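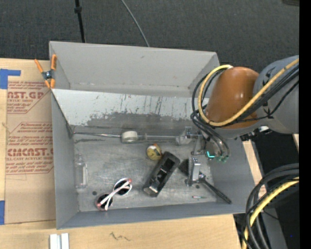
Rima Chamoun
Contributing writer and member, Tolport shared workshop

Every April somebody at our workshop announces that the robot arm will soon be sorting the odds and ends. I've been a member for nine years and I still put my own safety glasses away.

Our current attempt has a grey metal bin, an orange spring clamp and a sheet of cardboard that says CELL CAST ACRYLIC SHEET in red. I have no quarrel with any of that. Clamps are cheap and cardboard is cheaper. My quarrel is with the word "soon."

Issa Najjar keeps the log for the build, and he let me read it. It has 234 entries. Almost 27 of them are about picking something up. The rest cover cables, mounting, software updates and one long argument over where the bin should sit. He thinks that's a normal ratio for a hobby build. I think it's a fair description of a second job.

A small clear bottle on a grey floor is hard enough for me to spot before coffee. I'd like to see the arm manage it on a bad day, with the lights half off and Mariama Amegashie's bandsaw shaking the bench — and then do it again at four in the afternoon.

Build it anyway, if you enjoy building. Just leave the sorting out of the grant application until the thing can clear one bin.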